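4.2 Comparação entre garras na preensão de objetos anulares

A segunda série de ensaios incidiu sobre a preensão de objetos de baixa altura e geometria anular, categoria em que a garra comercial Granström apresentara, na fase preliminar, a maior dispersão de resultados. Foram comparadas duas configurações montadas no mesmo braço: a garra Granström, de dedos paralelos, e a garra Skedum, de peças impressas em 3D, desenvolvida no âmbito do projeto Flanis. O controlador Femon manteve-se inalterado entre configurações, com os mesmos limites de velocidade e de força de fecho.

Cada objeto foi colocado em 100 posições iniciais distintas, sorteadas antes do início da série e repetidas para ambas as garras. As imagens da câmara de punho foram registadas a 30 quadros por segundo durante a aproximação, o fecho e a elevação. Considerou-se bem-sucedida a tentativa em que o objeto permaneceu preso até ao final da elevação, sem contacto posterior com a superfície de trabalho. As tentativas interrompidas por paragem de segurança foram repetidas uma única vez e, em caso de nova interrupção, contabilizadas como falha.

Após a exclusão dos registos com perda de sincronismo entre a câmara e o controlador, obtiveram-se 3.612 tentativas válidas com a garra Skedum e 3.465 com a garra Granström. A diferença resulta sobretudo de falhas de comunicação ocorridas nos ensaios de fevereiro, anteriores à substituição do cabo de dados, e não se concentra em nenhum objeto em particular.

A Figura 7 ilustra a aproximação a um rolo de fita isolante preta, pousado sobre a superfície verde com a abertura voltada para cima. Este objeto admite duas estratégias de preensão: pelo diâmetro exterior ou pela parede do anel, com um dos dedos introduzido no orifício central. A primeira exige maior abertura da garra, ao passo que a segunda é mais sensível ao erro lateral de posicionamento. O planeador selecionou a estratégia com base apenas na estimativa de pose obtida antes da descida, sem correção visual durante o fecho.

O desfoque de movimento constitui uma limitação relevante desta montagem. Nas imagens captadas durante o deslocamento do braço, os contornos do objeto surgem por vezes duplicados, o que prejudica o ajuste da elipse utilizada na estimativa do centro. Optou-se por conservar estas imagens no conjunto de avaliação, de modo a refletir as condições efetivas de operação.

Figura 7. Peça azul impressa em 3D e rolo de fita isolante na vista da câmara, sem contacto entre ambos.
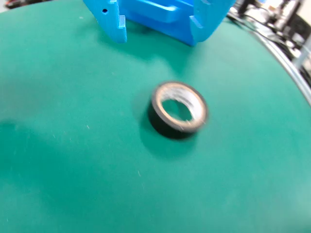
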